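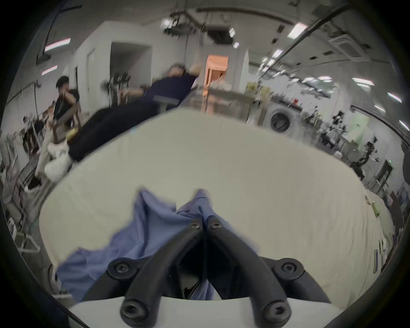 2 min read

Winter coat drive - where we're at

Quick one this month, sorry, still buried in boxes. Final tally from the Somari Street drop-off is 430 coats and 175 blankets. Way up on last year. Thank you thank you.

Sorting is nearly done. Kids' sizes went out first, adult larges are going to the Enalis shelter as soon as the van is back from the shop. Still short on mens gloves and anything waterproof. No more scarves please - we have scarves until the next ice age.

A few notes for next time:

Wash before you drop off. Check pockets (we found house keys, twice). Tie shoes together by the laces. Bags with a label on the outside get sorted same day, bags without go to the back of the pile.

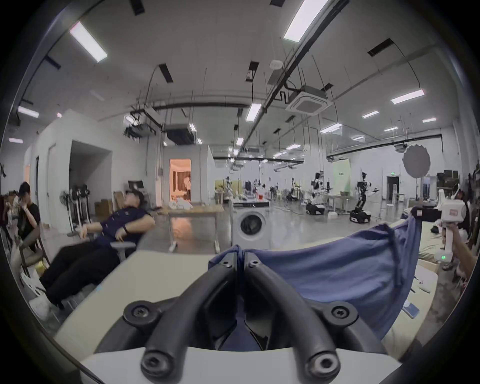 Blue cloth, clamped at one corner.

Money side - the raffle brought in $740, all of it going to dryer repairs and bus passes. Modov Bakery gave us day-old rolls for the sorting crew again. If your in there, say hi and buy something.

Mending table is open to anyone who can sew on a button. Zippers too if you're brave. We have 10 coats waiting on zippers and one machine that likes to jam. Bring your own small scissors, ours keep walking off.

Drop-off closes over the holidays and opens again in February, same door, same hours. Ring the bell hard, its a quiet one.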